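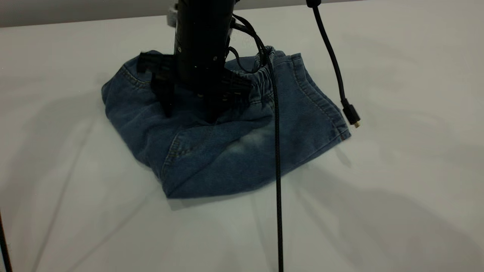

Maintenance notes on the folding cell at Valtley, for anyone running something similar. One arm, one two-finger gripper, one white table. Thread.

The garment in this post is our reference piece, pull-on denim with an elastic waistband. Cotton tees will forgive a badly set gripper. Denim won't. If the fingers can gather a pinch from the middle of a lumpy bundle, the closing force is probably fine for everything else we run.

Finger faces first. Lint packs into the ridges and the grip goes slick long before you can see why. Dry nylon brush, along the slots, every 211 cycles. No solvent. Harpreet Lavoie tried alcohol wipes in July and we spent a shift chasing residue marks on light fabric.

Then finger height. Jog down to the bare tabletop, stop at first contact, back off 2 mm, save that as Z floor. Redo it any time the table is moved or leveled. A saved floor from before the move is how you bend a finger.

Closing force is set in steps on our controller. We run step 4 for knits and step 9 for denim. Going to 9 on knits leaves a crease that steaming doesn't take out.

Cable dress is the part I'd do differently. Our braided cable comes off the side of the wrist and hangs down past the gripper, so it lies across the garment on a low pick. It works, but it drags, and the drag shows up as a small rotation in the fold.

Planned fix: clip the cable to the wrist above the gripper and route it back up the arm, with enough slack for a full turn of the last joint. Check the slack at both ends of travel before you tighten anything. Murray Kowalchuk has the clips on order from Rovby.

Same goes for loose leads. Any plug hanging near the table gets tied back or removed, and gets a label at both ends. I have pulled the wrong one.

Wrist screws: check by hand with the short driver on Friday, power off, arm parked. Paint marker across head and housing after torquing. If the line is broken, the screw moved. Include the small bracket on the side - it gets skipped because it carries no load.

Lighting drifts too. Our vision step reads the garment outline against the white top, and soft shadows from the arm can pull the edge out on the shadow side. Recapture the empty-table background with the arm at pick height, then again parked, and compare.

Josée Campbell asked for the checklist as one page. It's taped inside the cabinet door. Clip results once the parts are in.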